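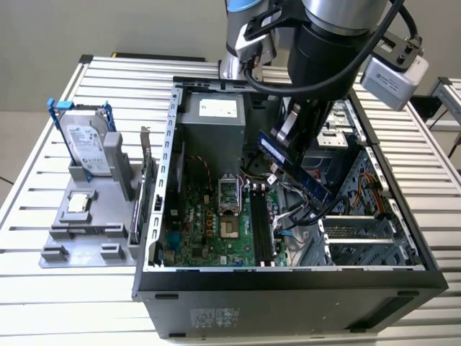 Old Tablets Deserve a Longer Life

I own a Bradex tablet that stopped getting system updates in March. The screen is fine. The battery lasts most of a day with light use. It plays video, opens books and shows recipes in the kitchen, which is all I bought it for. As far as the company is concerned, though, it is finished, and the support page now has a gray banner suggesting I look at the new model.

I think this is a bad way to treat a product people paid good money for, and I think we have gotten too used to it.

When the updates stop, the tablet still turns on. What happens next is slower. First the banking app says it needs a newer version of the system. Then the video app drops to low quality, or won't install again after a reset. The browser starts to complain about certificates. After a year or two the owner decides the tablet is "old" and puts it in a drawer, even though the parts inside are the same ones that worked well on the day the updates ended.

I did what a lot of people do and went looking for other software. There is a community build called Dunstan that runs on my model. The download thread has 414 replies and I read most of them over two evenings. Half are thank-yous. The rest are people with a dead Wi-Fi icon, people who skipped step two, and people asking if the camera works yet (it does, but only the back one).

It took me three tries to install. The first failed on account of a charge-only USB cable that I had kept in the same drawer as the good ones. The second stopped at the logo and stayed there until I wiped the cache. The third went through in 14 minutes. I have used it every day since then, and apart from the front camera I have lost nothing I care about.

So it can be done. My complaint is that it was harder than it should have been, and most of the difficulty was put there by the manufacturer. The bootloader on the Bradex is locked. To unlock it you need a code, and to get the code you fill in a form on a site that was down for most of a week when I tried. The form asks for a proof of purchase. I had mine. I doubt many people keep the receipt for a tablet this long.

I can see the case for a locked bootloader while a device is supported. It keeps a thief from wiping the thing and selling it, and it keeps bad software from getting in underneath the system. That case gets much weaker on the day the company stops fixing security holes. At that point the lock is mostly protecting an out-of-date system from being replaced by a newer one.

People tell me a new tablet is cheap. The replacement Bradex wants me to buy costs $200 before the case and the charger, which used to come in the box. That is not cheap to everyone. The library in Prenwood lends tablets to people who don't have one at home, and the whole set is the same model as mine. Mukthorpe had the same ones and got rid of them last year. I'd like to know where they went, but I couldn't find out.

I would ask for two things. The end date for updates should be printed on the box, next to the storage size, so a buyer can compare it. And when that date comes, the last official update should let the owner unlock the device from the settings menu, with a plain warning and no form. The company would not have to support anything after that. It would only have to get out of the way.

Some readers will say that ordinary owners should not be installing system software at all. Many won't want to, and I'm not telling my mother to do it. But she has a neighbor who could do it for her in an afternoon, the same way he put a new battery in her phone. A repair doesn't have to be easy for everyone to be worth allowing.

The Dunstan build for my tablet was last updated on 25th July. The download page shows 3140 installs for that version. Every one of those is a tablet the manufacturer had already written off. I would guess there are many more in drawers, and the form to unlock them is still asking for a receipt.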